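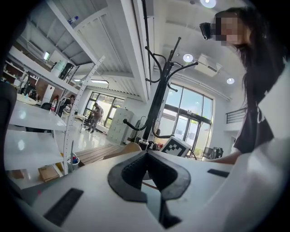 Hanging up a coat: can any machine do it yet?

Home Automation Chat > Robots and gadgets

kettle_and_toast
5 May 2023
Right, settle an argument for me. My brother-in-law reckons we'll all have a machine doing the housework in a couple of years, and I said I'd believe it when one can hang up a coat. A wet school coat with one sleeve inside out, dropped in the hall, onto an ordinary stand like the black metal one in the picture, with hooks curling off in every direction. He said that was easy. I said it most certainly was not, and we've been at it since Sunday lunch.

I'm no expert. We've got a Tutent floor cleaner that does the downstairs while I'm at work and I'm very fond of it (it gets stuck under the telly unit, but so would I). After that, what have we really got? It can't pick up a sock. It can't even go round a sock, it drags it into the kitchen and stops.

So, where are we with all this? Anyone here near the real thing?

spanner_shed
I'm with your brother-in-law, sort of. At work we've got a Valentini arm that loads blanks into a press and it's been faultless since March. Same part, same tray, same place every time. It doesn't get bored and it doesn't go for a smoke. If you'd told me ten years ago a firm our size would have one, I'd have laughed at you.

kettle_and_toast
But that's my point! Same part, same tray. My lot have never left a coat in the same place in their lives.

halfpastgrommet
Coats are a nasty one to choose. With a metal blank you know what shape it is before you touch it and you know what shape it'll be afterwards. With a coat you grab a bit and the rest goes wherever it fancies. You've got to find the loop, or the collar if the loop's snapped (it's always snapped), then get it over the end of the hook and let go without pulling the stand over. Curved hooks are kind to people because you can be sloppy and the coat still slides down. For a gripper that's a bulky thing getting in among a lot of thin metal bits.

And look at the room as well. Big window right behind the stand, shiny white floor with the lights bouncing off it, shelves, chairs, people at their desks. Thin black hooks against bright daylight is awkward for a camera. You'd be surprised how many tidy demos are done against a plain wall.

marmalade_sandwich
Is that what the black and white square thing by the stand is about? The cube?

halfpastgrommet
Yep, a marker. Pattern on it is easy for a camera to find, so you can work out where things are. Very handy. Not many people have one in the hall next to the umbrellas though.

marmalade_sandwich
I'd have one if it meant I never had to pick up another blazer.

spanner_shed
Fair enough on the window, but I think you're being gloomy. That white gripper with the foam in the middle is a hand tool and it's got a V-shaped notch cut in it. Simple as you like. You don't need five fingers to hold a collar, my gran had a thing for getting tins down that was worse than that. The hard bit is knowing where to put it, and that's software, and software gets better every year.

halfpastgrommet
Software gets better, I agree. I just don't think it gets better at the rate people on the internet say it does. We tried a Lakix arm on a bench for folding tea towels. It took 20 minutes to do a pile my daughter could do during an advert break, and then it folded one of them round its own wrist.

kettle_and_toast
Sorry, I've just spat tea everywhere. Round its own wrist!!

spanner_shed
20 minutes is fine if I'm out of the house though. I don't care how long the dishwasher takes either. Why does it have to be as quick as a person?

halfpastgrommet
Hm. OK, I'll give you that one. Slow would be all right if you could trust it. I had to stand there with my hand on the stop button, so I might as well have folded the towels.

bungalow_bill_payer
Can I bring up money? I had a Clusex window cleaning gadget. Out of warranty, new pump and a control board, quoted £651. For windows! The chap with the ladder charges me 20 quid and does the sills. Until somebody sorts out repairs I don't much mind whether it can hang a coat or not, I couldn't afford for it to break.

marmalade_sandwich
£651?? Did you pay it?

bungalow_bill_payer
Did I heck. It's in the garage.

spanner_shed
That's a rip-off, but it's an argument against that firm. Our arm had one new cable in all this time and I fitted it myself with 2 screws.

kettle_and_toast
So where have we got to? As far as I can tell: floors yes, press loading yes, tea towels if you've got all evening, coats no. I'm claiming that as a win and I'm going to tell him so.

spanner_shed
Coats not yet -- I want that written down. Put a decent loop on the coat and keep the stand in one spot and I reckon it's doable before yours have left school.

halfpastgrommet
Dry coat, maybe. Wet one with a sleeve inside out, I'd bet you a pint against it.

spanner_shed
Done. Make it a pint and a pie.

marmalade_sandwich
Does anyone know if the Tutent ones can manage a thick rug, by the way? Ours has got tassels.

kettle_and_toast
Tuck the tassels under. Ask me how I know.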